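Chapter 4
Tables and Other Wooden Surfaces at Home

After this chapter you will be able to:
name the main parts of a table and the words for its surface
choose a place in the home where a wooden table can stand for many years
prepare a table for work, and clear it after the work is finished

Words to learn: grain, knot, finish, matte, blemish, to wipe, to clear, to lay out

4.1 Why we begin with the table

In the first three chapters we spoke about floors, walls and windows. These parts belong to the house itself, and a person who rents a home can change very little of them. With the table it is different. A family takes it from one home to the next, and many kinds of housework are done on it: cutting cloth, folding napkins, writing letters, repairing small things, sorting buttons and keys.

Macario Beltrán, who taught home care in Clorkside for most of his life, used to begin his course with one simple task. Every student had to sit at a table at home for a quarter of an hour and write down what was lying on it and why. Most students could explain the first few objects. The rest had come there by accident and stayed. In his workbook he wrote: "A table does not collect things. We put them down and we go away."

This chapter follows his order. First we look at the surface, then at the objects which we place on it, and at the end of the chapter we come to cleaning and repair.

4.2 Reading the surface

Wood shows its direction. The thin lines which we call the grain usually go along the length of the board, and it is good to find them before you do anything else. When you wipe, you wipe along these lines. When you sand, you also go along them, because scratches across the grain stay visible even under a new finish.

A light wood, with a pale or blond color, is friendly to the eye and makes a small room feel bigger. It also shows spots of ink, tea or coffee sooner than a dark wood does. A knot is a place where a branch once grew. It is part of the wood and should not be rubbed, but beginners often take a small knot for a stain and work on it until the finish around it is damaged. 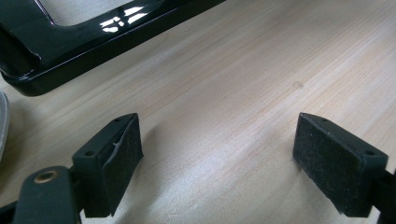 The finish may be glossy or matte. A glossy finish reflects a lamp strongly and can tire the eyes during long work. A matte finish gives a softer light, and for this reason it is preferred for desks and sewing tables. Look at the table from the side, with your eyes near the level of the top, and turn your head slowly. Old scratches and rings from cups are seen best in this way.

4.3 Room for the hands

The middle of the table should stay free. This is the place where the hands work – everything else goes to the edges. Trays, lids and boxes can stand at the far side, where you can reach them without getting up. Heavy or rough objects need a piece of cloth under them, and you should lift them when you move them. Pulling them over the wood makes long marks which are hard to remove.

Lev Demchenko describes in his notes from Terkaria a workshop where two people shared one long table. They agreed that each of them would clear only his own half, and after some weeks there was a line of forgotten tools exactly in the center. Later they changed the rule. The person who finished last cleared the whole surface, and the work of the next morning could start at once.

Before you read section 4.4, prepare a soft dry cloth, a bowl with lukewarm water and a little mild soap. Choose one table in your home and clear its middle part. You will need the same table for all 2 exercises at the end of the chapter, so please choose one which you are allowed to wash.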